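I stopped ironing in December and I've been meaning to write down how it went. Short thread, mostly about drying clothes indoors in a small flat.

We're on the third floor with no balcony and no tumble dryer. Two adults, one child in school uniform, one bedroom that faces north. Everything dries on a rack in the hall.

First change was the spin. Our machine was set to 600 because the previous tenants left it there and I never looked. It goes a lot higher. Shirts still go in on the low setting, everything else gets the fast one.

Second change was shaking things out before they go on the rack. One hard shake, then pull the seams straight by hand. Songül Kocabaş at work told me to do this years ago and I ignored her.

T-shirts hang from the hem, not the shoulders. Pegs at the side seams. Shirts go on proper hangers with the top button done up – this sorts out most of the collar.

Folding matters more than I thought. If I leave things in a heap on the chair overnight they need an iron by morning. If I fold them as they come off the rack they don't. Long folds first, smooth it with the flat of your hand, then across.
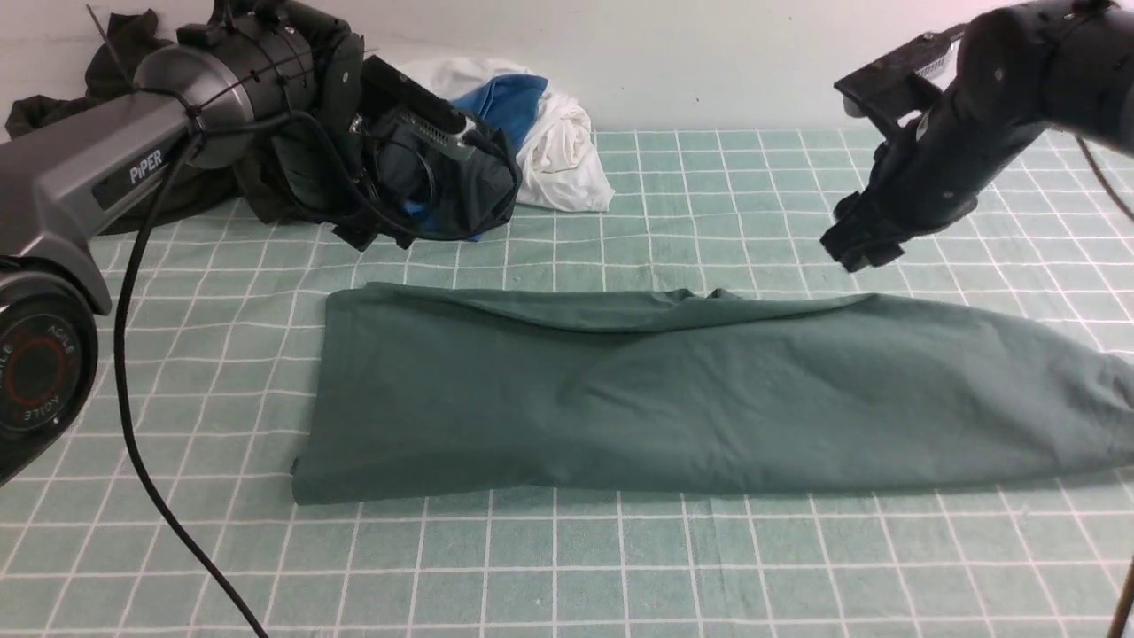

Does it work for school trousers? They come out fine if you hang them by the ankles while they're still damp, with the creases lined up. The weight of the waistband does the pulling.

It doesn't work for linen. I have one linen shirt and I've given up on it, I just wear it creased. Pillowcases I don't care about.

Damp was the bigger worry. We open the hall window for 30 minutes after hanging a load and keep the bedroom door shut. Necati Işık downstairs runs a dehumidifier instead and says his washing is dry by the evening. Ours takes until the next afternoon.

I don't wash on a Monday any more, as the rack is still full from the weekend. Small loads dry faster than one big one, and I had to learn that twice.

The iron is on top of the wardrobe. I got it down once, for a funeral – the black jacket had been in a bag since the move.

Next job is the rack itself. Two of the bars have gone rusty and left a mark on a white vest.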